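# Bowls and Plates – The Tableware Room at Pramgate

The Tableware Room forms part of the study collection at Pramgate and is devoted to the ordinary objects from which people eat and serve.

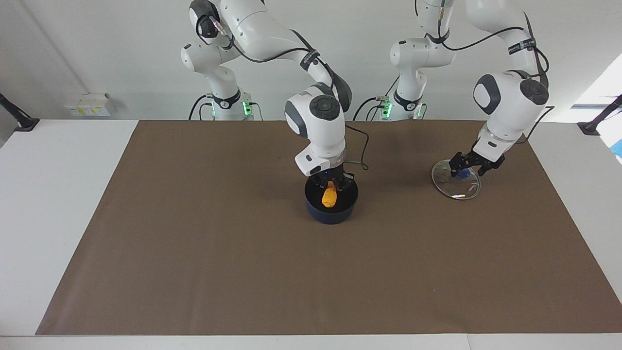
Its holdings were begun in 1827, when the Kuusk household presented 95 pieces of everyday ware for the instruction of visitors. The collection has grown slowly. It now includes modern bowls, plates and serving dishes, many of them acquired for use at the table and not for display in a case. Pieces of this second kind are held in a separate handling series, which has its own shelves and its own register.

This page accompanies the handling series. It was prepared under the direction of Aigars Kütt, Keeper of Domestic Collections, and is revised each January.

## The table

Handling takes place on a white table with a large brown mat laid over it. Dark pieces and clear pieces may both be placed on the mat, and bowls are kept well apart from glass. Visitors are asked to leave the mat flat and not to slide any piece across it.

## The navy bowl

A dark navy-blue bowl with a round rim and straight sides. Straight-sided bowls are well represented in the handling series, and the register lists them separately from those with a flared or sloping wall. The form is convenient for holding small items, which tend to remain in place when the bowl is carried from one end of a table to the other.

## The glass plate

A round plate of clear glass. Transparent ware is easily overlooked on a table, and the rim is often the only part that catches the eye. The handling rules therefore require that a glass plate be laid flat and lifted with both hands. A small blue object is shown with the plate, and color can be compared through the glass and on it.

## The small pieces

Small colored pieces are used with the bowls and plates to demonstrate scale and capacity. The orange one has a bumpy, elongated shape. Small pieces are returned to their tray at the end of each session and entered in the register by color.

## Arrangement and care

The room follows the Proment system of shelving, under which ware is arranged first by form and then by material. Bowls occupy the lower shelves and plates the upper ones. No more than 2 glass plates may be stacked, and a sheet of plain paper is placed between them. Ceramic and plastic ware is stored without paper.

All pieces in the handling series are washed by hand. Chips and scratches are recorded at the time they are found, even where the damage is slight – a worn rim is a part of the history of a piece and is not in itself a reason to withdraw it.

## Visiting

The Tableware Room is open to the public on Saturday. Groups should apply in writing to the Brosix Reading Office, stating the number of visitors and the forms of ware they wish to study. Bags and coats are to be left at the entrance. Food and drink are not permitted in the room.

A printed list of 200 pieces, with measurements and dates of acquisition, may be consulted at the desk. Requests to reproduce material from this page should be addressed to the Keeper.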